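Horard Kicking Tee and Cono Training Net: a review after one season

I coach the kickers of a small American football club in Brikia, where most people still think the game is rugby with helmets. We do not have a big budget, so when I buy equipment I read everything I can find before I pay. For this set I found almost nothing in English, and for this reason I decided to write down my own experience.

The set has two parts which are sold together: the Horard tee, which is a low rubber holder for kickoffs and field goals, and the Cono net, which stands on the sideline so that the kicker can warm up during the game. I paid for it from my own pocket and the shop did not know that I would write a review.

First, the tee. It is heavier than the one we had before, and this is good in the wind. Our field lies next to a river, and with the old tee the ball fell down again and again before the kicker made his first step. With the Horard it fell 3 times in all of November, and one of these was my mistake, as I put the ball too straight. The small arms that hold the ball can be turned, so a left-footed kicker can use it also. The rubber becomes stiff in cold weather. After a night in the car it needs some minutes indoors before the arms bend as they should.

The height is my only real complaint. For kickoffs it is fine. For field goals our younger players hit the ball too low and it spins badly, and they had to change the last step of the run-up. Two of them got used to it. The third went back to his old tee, and I did not argue with him.

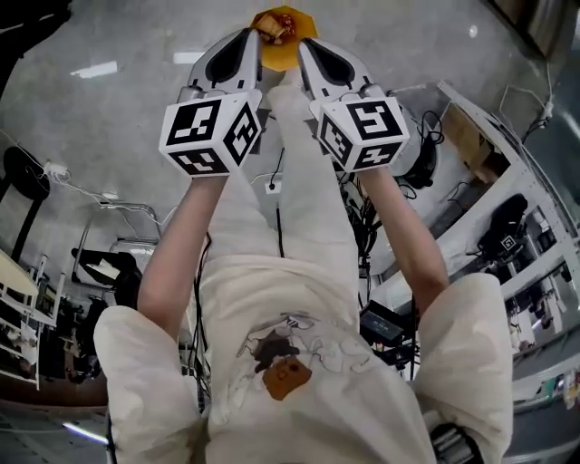

Čestmír Čierny wrote to me that he had the same trouble with the height until he placed the tee a little behind the usual spot, and that his kickers then stopped hitting the ground. He also thinks the net is the better half of the set and would buy it alone if the shop allowed this.

I tried his advice at our next practice and it helped one player very much and the other not at all. It costs nothing to try.

Now the net. It weighs 7 kilograms with the bag, and one person can carry it from the parking lot without stopping. The poles are marked with colors, but the red and the orange look the same under our evening lights, so I put tape on the orange ones. The first time, I needed 14 minutes to put it up. Now I do it while the players stretch.

The net catches the ball softly and lets it drop almost to the same place. A strong kick from very near will push the whole frame backward if the ground pegs are not in. On artificial grass you cannot use pegs, and the maker gives you two empty sandbags for this. Fill them at home. I looked for sand at an away game and it was not a nice half hour.

Compared with the Chevalier net, which we borrowed from another club last year, the Cono is lower and the opening is more narrow. The Chevalier is better for punters, who kick high. For placekickers I did not feel any difference, and the Chevalier does not fit in my car.

The price was 308 euros for both parts, delivery included. For a school team with one kicker I would say it is too much, and a simple tee is enough. For a club with several kickers who must share the sideline, I would buy it again. Ask the shop for spare pegs when you order, as they are thin and two of ours are already bent.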